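# Radio play competitions - anyone entering this year?

**skivitz_fan**

Right, I've done it, I've finally finished a full draft! Forty-five minutes, four voices, all set in a ferry canteen on the night the boats stop running. I'm aiming for the Bondotel new drama prize, which shuts at noon on the last day of November.

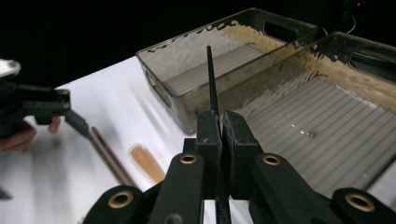
The rules want a synopsis of no more than 100 words and I'm stuck on whether to give away the ending. Mine turns on the last two pages, and it feels daft to blurt it out. What did the rest of you do?

**CzeslawJ**

Give it away! I read for a small stage prize a while back (508 scripts between us, and I loved nearly every week of it) and the coy synopses drove me up the wall. "But will she ever learn the truth?" I don't know, you wrote it.

Congratulations on the draft, by the way. A ferry canteen is a lovely place for sound.

- Czesław Jasińska

**cito**

Have to disagree with Czesław there. Bondotel readers get the script first and the synopsis after, or they did when I entered. I kept my ending back and still got on the longlist.

**CzeslawJ**

> I kept my ending back and still got on the longlist

Fair enough, but was that because of the synopsis or in spite of it? :)

**cito**

Ha. In spite of it, probably. The script was good!

**Njål Wallin**

Two endings, two synopses, read both out loud to a friend and see which one makes them ask for the script. I did that with my monologue for the Sjögren evening and it was great fun, even if I cut some 1000 words of the play afterwards.

Also, four voices - can we tell them apart in the dark? Mine were all me.

**skivitz_fan**

Njål, ouch, two of them are sisters and they do sound the same. Back to page one with those two tonight.

I'm going with the full ending, sorry cito. It comes to 112 words so far. Does the title count?

**cito**

Title doesn't count. Character names do.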